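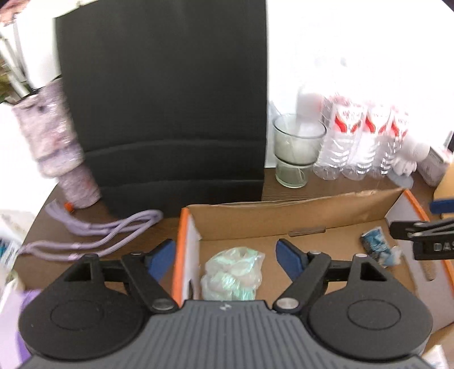

How do I stop a desk lamp from slowly bowing its head at me? I bought a used Fanwood swing-arm lamp in January for my sewing table, and it was fine for a while, but now the arm sinks every time I let go of it (usually right when I'm threading a needle!). I've tightened the joint with a screwdriver over and over and it's loose again by the end of the evening. The screws at the joint are round and silver, a lot like the two in my photo where the black arms meet the gray body, only mine are bigger and one is already getting chewed up. Is there a washer I should be adding? Glue? I paid 40 dollars for this lamp and I really like the shade, so I'd hate to give up on it.
posted by threadbare_6, July 2024

Don't glue it, you'll never move the arm again. Take the screw all the way out and look at what's in there. On mine there was a thin plastic washer on each side of the arm, and one had split so there was nothing left to grip. I got nylon ones at Starkero Hardware, took the old one in with me so I could match the hole, and it's held ever since. Clean the old gunk off first with a rag and a little rubbing alcohol, let it dry, and don't oil it! I oiled mine the first time and the lamp dropped straight onto my keyboard. Also unplug it before you start, and hold the arm with your other hand if yours has springs, they can snap back pretty hard.
posted by porchcat

just get a new lamp, they're cheap
posted by dunno800

If the washers look OK, try the removable kind of threadlocker (the blue stuff, usually). A tiny drop on the threads, tighten until the arm stays put but still swings, then leave it overnight. For the chewed-up screw, find a driver that really fills the slot and lean on it while you turn. And check what bulb you've got in there, too. I had a big heavy one in mine and switching to a small LED fixed half the droop before I'd touched a single screw.
posted by hemandhaw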